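# How a robot can practise in a kitchen that isn't there

Robots that work in factories often do the same job in the same place all day. A kitchen is much harder. Every kitchen is laid out differently, and people leave things wherever they like. A robot that helps at home has to cope with a cupboard it has never seen and a bench in a colour it has never met.

This page is about one way of teaching a robot to do that. The project is called Usunen, and the person who runs it is Beril Sarıgül. Her group wanted to find out whether a robot could learn in pretend kitchens and then do the same jobs in a real one.

## What is a simulation?

A simulation is a pretend world inside a computer. If you have played a driving game, you have used one. The car in the game slows down on a hill and bounces off a wall, even though there is no car, no hill and no wall.

The group's simulation is called Cloltholm. It makes kitchens. The computer works out how heavy each thing is, how slippery it is, and what happens if it gets pushed. It also works out what the robot's camera would see.

## Why not use a real kitchen?

A learning robot makes a lot of mistakes. In a real kitchen it would break plates, and somebody would have to put everything back after each try. In a simulation the computer resets the room in less than a second.

Computers can also run many kitchens at once. The group made 2,563 of them for this study. They used different wall colours, different tiles, different cupboards and different things left out on the bench.

## How the robot learned

First, a person showed it what to do. They steered the pretend arm with a hand controller and did each job a few times. This is called a demonstration.

Then a computer program studied the demonstrations. It looked for patterns between what the camera saw and how the arm moved. A program like this is called a policy, which is just a word for a set of rules about what to do next. The group named theirs Tanel.

Tanel then practised by itself. When it finished a job, it got a point. When it didn't, it got nothing and started again. Over many tries it did more of the things that earned points.

There were 6 jobs to learn. Two of them were opening a drawer and moving a bottle from one shelf to another.

## A kitchen from the simulation

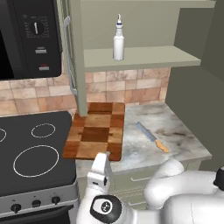
*Page last changed: August*

The robot in this kitchen is white, and it holds things with two blocky fingers. Fingers like these are called a gripper. They can only squeeze and let go, so the robot has to think carefully about where to take hold of something. A cutting board lying flat is hard to pick up from above, but an edge that sticks out gives the fingers something to grab.

Look for the knife on the marble countertop, too. Small things can make a robot's job harder, even if it doesn't need to touch them. It has to plan a path for its whole arm, and the arm is much bigger than the gripper.

## What they found out

The group tested Tanel on a real robot in a real kitchen called Ayala, which it had never practised in. They used two versions. One had learned in only 7 pretend kitchens. The other had learned in all of them.

The version with more kitchens did better at every job. The other version often reached for the wrong spot when the light changed. The group thinks it had learned too much about a few rooms and not enough about kitchens in general.

Some things still went wrong. Drawers were the biggest problem. Real drawers can stick, and the pretend ones always slid smoothly. Scientists call this kind of difference the reality gap. Beril Sarıgül's group is now adding sticky drawers to Cloltholm, along with doors that are a bit too heavy.

## Words to know

**Simulation:** a pretend world inside a computer.

**Demonstration:** showing a robot how to do a job.

**Policy:** the rules a robot uses to choose its next move.

**Gripper:** the part of a robot that holds things.

**Reality gap:** the difference between a simulation and the real world.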